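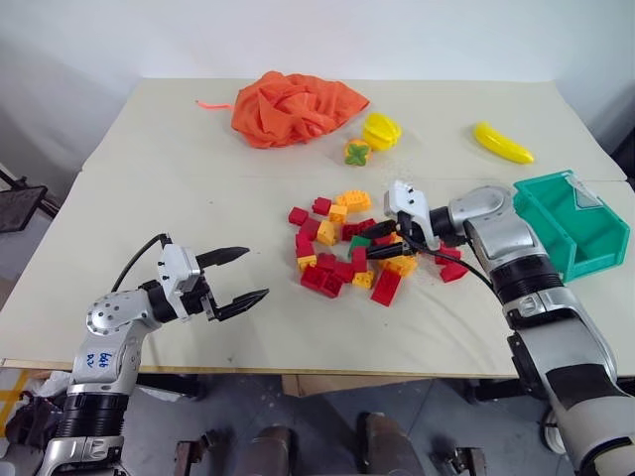
4.2 Equipment and budget planning

Costs at Mitalcombe were worked out per station. Each station needs 2 arms with parallel grippers, one table, a parts bin and a box of cheap props (toy bricks, plastic fruit). Props are the smallest line and the one we got wrong first time. Tremblay quoted 12 weeks for spare fingers, so these were orderd with the arms, same invoice.

Figure 4. A two-arm station: bricks in the middle of the table, teal bin on the right.

Sheets for the table tops: budget 30 per station per year. Cables and joint covers as per the Pluviston price list, no discount assumed. The Tencombe site planned for over 1,000 hours between services; we kept that figure for want of a better one. Floor space not costed here, see Section 5. Storage likewise.

Contact the authors | Copyright Tencombe | Back to top
Shares 2 Comments 0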